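Seed Swap Returns to Trurbridge Hall With More Peppers Than Ever

Gardeners from all over the valley squeezed into the old grange hall in Trurbridge in February for the town's yearly seed swap, and if you were one of the 239 people who came through the door, you already know how hard it was to find a parking spot (and how good the soup was). For everyone else, we promise to try to catch you up.

The swap began 6 years ago as a few neighbors trading envelopes in Anikó Halász's kitchen. She still brings the same blue cookie tin she used that first winter, only now it sits at the end of a long row of tables, and by the time the coffee was ready there were 792 packets laid out and labeled, everything from runner beans to a lovely old lettuce that came down from a farm in Warkurthorpe.

"I thought we might run out of beans, and then somebody's uncle walked in with a grocery bag full of them," Halász said, laughing. "So now I have beans until I'm ninety."

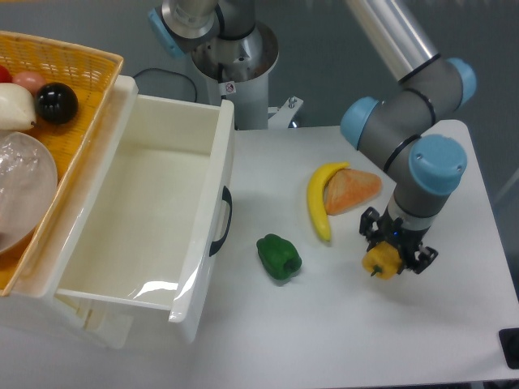 Pui-shan Tai drove over from Warkurthorpe with her two boys and gave the morning talk, on starting seeds indoors when your only sunny window is also the one the cat likes. Her advice was to wait a little longer than you want to, keep the trays warm from underneath, and go easy on the watering can. She took questions for so long that lunch had to be pushed back to half past one, and still there was a small crowd around her by the coats!

In the afternoon it was the turn of Aatos Suominen, who has grown vegetables for the Kemppainen farm stand for years and can talk about soil the way other people talk about their grandchildren.
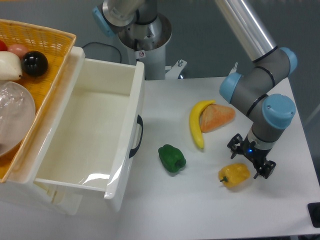
Peppers were the favorite of the day, and Suominen's packets were gone before three o'clock. He likes to remind new growers that most sweet peppers start out green and only color up if you leave them on the plant, which takes more patience than many of us can manage in September. A green bell pepper and a yellow one, like the two in the photo, can both earn a place in the same salad, he said, the first for its bite and the second for its sweetness. He also suggests picking a few early so the plant keeps setting fruit.

The soup lunch and the bake table brought in $1,477, and the money will go toward new raised beds behind the Trurbridge library. Iida Väisänen, who runs the children's reading hour there, is hoping to have peas in the ground this spring. Leftover seed packets are in a box at the library's front desk, and you are welcome to take a couple home.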